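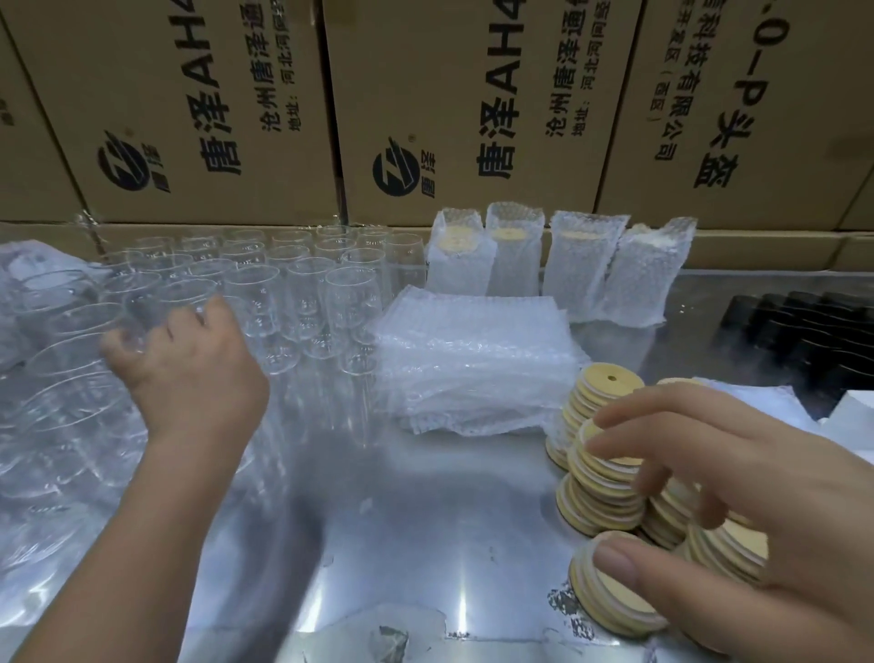

Packing glassware, and who gets stuck doing it

Every year by 16th December I have a bench full of tumblers to post and a strong wish that a machine would do it for me. My brother-in-law, Seung-woo Yoon, works in automation and assures me it's coming. He has been assuring me since his hair was a different colour.

What a robot can do now, he says, is pick up the same rigid thing from the same spot all day without sulking. A glass standing in a neat row is well within reach. Bubble wrap is where it comes unstuck. It folds, it clings, it's see-through, and it never lies the same way twice. Add a round lid with a straw hole and you've got a job that still wants fingers.

So, fingers. A few habits worth having:

Cut your wrap first, all of it, and keep the sheets in a flat pile at the back of the bench.

Lids to one side, glasses to the other. If you have to cross your arms, swap them over.

Put the filling in before the lid goes on. Shredded paper is fine and free if you own a shredder and some old bills.

Hold the bundle from underneath with one hand and bring the top flap down with the other. 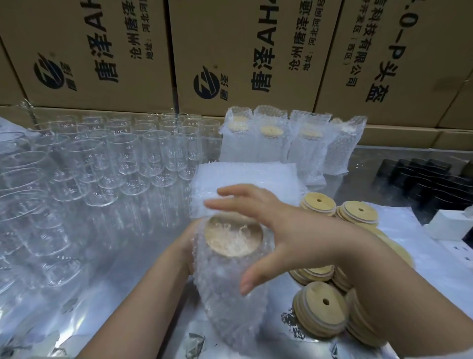
Photo: Na-rae Geum

Stand each finished one upright at the back. Lying down they roll, and tumblers have no sense of occasion.

Sweep the plastic scraps off now and then. I never do, and I'm forever finding them stuck to my elbows in January.

Seung-woo thinks a two-armed machine could manage the wrapping if you gave it 2000 goes to practise on. I've done 683 and I still tape my sleeve to the parcel — make of that what you will. I've told him he can bring one round when it also fetches the tape, which is under the bubble wrap. It's always under the bubble wrap.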